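Trolluvden Cup

The Trolluvden Cup is an amateur five-a-side football tournament played on two small pitches in the suburb of Flollton. It is contested by local club sides over a single weekend in May and is best known outside the district for a long-running argument over who invented its scoring system. Most published accounts of the competition rely on programme notes written by its own organisers, and several of the claims in them are hard to support.

Origins

The usual story is that the tournament was started by Norbert Szekeres, a retired goalkeeper, after a pre-season friendly was abandoned. The story appears in every programme still in circulation, generally in the same words, and no account of the abandoned match has been found in the local paper. Szekeres himself gave two versions. In one the referee walked off; in the other he never arrived.

Alasdair Cowie, who wrote a short history of football in the district, doubts that there was a friendly at all. He argues that the cup grew out of a works competition run by Szilágyi, a joinery firm that once employed many of the early players. The firm's name is on the first trophy, which programme writers have described as a gift from a sponsor. Cowie's reading explains the engraving better, although he has not produced any fixtures from the works competition either.

Format

Teams play in groups, with the top sides going through to a knockout round. A win is worth 3 points and a draw 1, as in most leagues, but a side that scores in both halves earns a bonus point whatever the result. Supporters of the rule say it encourages attacking football. Whether it does is an open question. Coaches have complained that a team two goals down late in a match will often settle for the bonus and stop chasing the game, and the organisers have never released the goal figures that might settle the matter.

The bonus point is credited in the programme to Szabolcs Balogh, a former winger who coached Werna to its first title. Balogh has accepted the credit. Players from rival clubs say the rule was in use before he joined the competition, and an early handwritten score sheet appears to show it being applied in a match he did not play in. The sheet is undated, and defenders of the Balogh claim have made a good deal of that.

Attendance

The organisers have claimed a crowd of 900 for one final. The figure has been repeated widely and should be treated with caution. The larger of the two pitches has seating for 60, with a grassed bank on one side, and no tickets were sold that year.

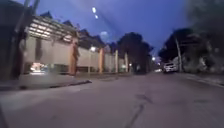

Similar doubts surround the claim that the cup is the oldest tournament of its type in the region. Kamran Lodhi, a referee who has handled several finals, has pointed out that the phrase "of its type" has been defined differently from one programme to the next. It has meant any five-a-side event, then any outdoor one, and most recently any outdoor one with a bonus point, a category in which there is no known competitor.

Recent changes

Revised rules were issued on 4/14/23. They allow rolling substitutions and lower the minimum squad size, and they moved the women's final to the larger pitch for the first time. Dorottya Bíró, who captained Werna in that competition, welcomed the move but questioned the organisers' description of it as a new initiative, as the women's clubs had asked for it repeatedly in previous seasons.

The bonus point was kept. A proposal to drop it from the knockout round was listed on the agenda, but the published minutes do not record a vote. In the knockout round the point has no effect on who goes through.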